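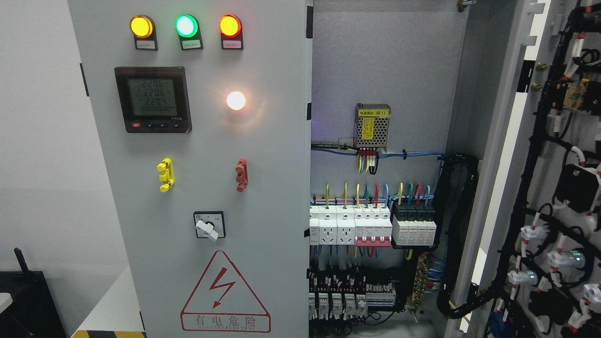 *Aboservice Bulell, Bereich Kundenkonto | Stand: März*

## Prüfliste Kundenportal für Zeitschriftenabos

Geprüft werden Anmeldung, Kontodaten, Zahlung, Adressänderung und Kündigung im Portal von Bulell. Die Titel aus dem Hause Girnier laufen seit der Umstellung über dieselbe Anmeldung und sind mitgeprüft. Die Einzelheftbestellung hat eine eigene Liste.

Kennzeichen: **i. O.** = in Ordnung, **M** = Mangel, **n. g.** = nicht geprüft. Kommentare bitte direkt unter den Punkt schreiben und nicht in die Mail zum Protokoll.

### A. Registrierung und Anmeldung

- [x] Neues Konto mit Kundennummer vom Adressetikett anlegen - **i. O.**
- [x] Neues Konto ohne Kundennummer, nur mit Name und Postleitzahl - **M**
 - Kommentar: Bei Umlauten im Nachnamen wird der Vertrag nicht gefunden. Mit „ue“ statt „ü“ klappt es. Der Fehler stand schon in der letzten Liste.
- [x] Mindestlänge des Passworts 12 Zeichen, Hinweis steht vor dem Absenden - **i. O.**
- [x] Sperre nach mehreren Fehlversuchen - **i. O.**
 - Kommentar: Sperre greift. Der Text dazu nennt noch die alte Servicenummer. Änderung ist beauftragt.
- [x] Link zum Zurücksetzen des Passworts kommt an und lässt sich nur einmal verwenden - **i. O.**
- [x] Automatische Abmeldung bei Untätigkeit - **M**
 - Kommentar: Am Rechner ja, auf dem Telefon bleibt die Sitzung offen. Auf gemeinsam genutzten Geräten ist das nicht hinnehmbar. Vorrang hoch.

### B. Kontodaten und Lieferadresse

- [x] Lieferadresse ändern, dauerhaft - **i. O.**
- [x] Lieferadresse ändern, nur für den Urlaub - **M**
 - Kommentar: Das Enddatum wird angenommen, auch wenn es vor dem Anfangsdatum liegt. Die Änderung gilt dann ohne Ende. Im Service sind deswegen 27 Reklamationen aufgelaufen, fast alle zu einem Girnier-Titel.
- [x] Redaktionsschluss für Adressänderungen wird angezeigt - **i. O.**
 - Kommentar: Das Wort „Redaktionsschluss“ ist hier falsch, gemeint ist der Stichtag für die Etiketten. Die Versandstelle Stillden übernimmt die Daten jeden Dienstag. So sollte es auch dastehen.
- [x] Bestätigung jeder Änderung geht an die alte und an die neue Mailadresse - **i. O.**
- [x] Abweichender Rechnungsempfänger bei Geschenkabos - **i. O.**
 - Kommentar: Die beschenkte Person sieht den Preis nicht. Geprüft mit zwei Testkonten.

### C. Zahlung

- [x] Bankverbindung wird nur verkürzt angezeigt - **i. O.**
- [x] Änderung der Bankverbindung verlangt erneut das Passwort - **i. O.**
- [x] Übergang zur Zahlungsseite von Bhattacharjee verschlüsselt, Adresse im Browser stimmt - **i. O.**
- [x] Rückkehr nach abgebrochener Zahlung - **M**
 - Kommentar: Man landet auf der Startseite und ist abgemeldet. Ein Teil der Kundschaft zahlt dann ein zweites Mal. Gewünscht: Rückkehr zur Rechnung, mit dem Hinweis „Zahlung nicht abgeschlossen“.
- [ ] Erstattung bei doppelter Zahlung - **n. g.**
 - Kommentar: Testzugang bei Bhattacharjee war abgelaufen. Wird nachgeholt, sobald der neue da ist.
- [x] Rechnungen als PDF abrufbar, nur nach Anmeldung - **i. O.**
 - Kommentar: Direktaufruf der PDF-Adresse ohne Anmeldung wird abgewiesen. Das war bei der vorigen Prüfung noch anders.

### D. Kündigung und Verlängerung

- [x] Kündigungsschaltfläche ohne Anmeldung erreichbar - **i. O.**
- [x] Eingangsbestätigung mit Uhrzeit kommt sofort - **i. O.**
- [x] Laufzeitende im Konto stimmt mit dem Vertrag überein - **M**
 - Kommentar: Stichprobe mit 70 Konten. Bei den Probeabos fehlt eine Ausgabe, wenn zwischendurch ein Doppelheft erschienen ist. Bei den Jahresabos keine Abweichung.
- [x] Rückgewinnungsangebot lässt sich mit einem Klick schließen - **i. O.**

### E. Datenschutz und Warnhinweise

- [x] Einwilligung für Werbung nicht vorbelegt - **i. O.**
- [x] Abmeldung vom Newsletter ohne Passwort möglich - **i. O.**
- [x] Alte Konten ohne laufenden Vertrag gelöscht - **M**
 - Kommentar: Es sind noch rund 700 Konten vorhanden, deren Frist abgelaufen ist. Der Löschlauf bricht ab, sobald ein Konto eine offene Gutschrift hat. Bis zur Korrektur von Hand aussortieren.
- [x] Hinweis auf gefälschte Verlängerungsrechnungen auf der Anmeldeseite - **i. O.**
 - Kommentar: Steht ziemlich weit unten - besser über das Anmeldefeld. Der Text selbst ist gut und kann bleiben.

### Offene Punkte aus der Prüfung

| Punkt | Zuständig | Vorrang |
|---|---|---|
| Sitzung auf dem Telefon bleibt offen | Portaltechnik | hoch |
| Urlaubsadresse ohne Datumsprüfung | Portaltechnik | hoch |
| Löschlauf bricht ab | Datenpflege | hoch |
| Rückkehr nach Zahlungsabbruch | Portaltechnik, Bhattacharjee | mittel |
| Umlaute bei der Vertragssuche | Datenpflege | mittel |
| Laufzeit bei Doppelheften | Vertrieb | mittel |
| Text zum Etikettenstichtag | Aboservice | niedrig |

Die Punkte mit Vorrang hoch werden nach der Korrektur einzeln nachgeprüft, alle anderen mit der nächsten vollständigen Liste. Screenshots zu den Mängeln liegen im Ordner „Portal Prüfung“, sortiert nach Abschnitt.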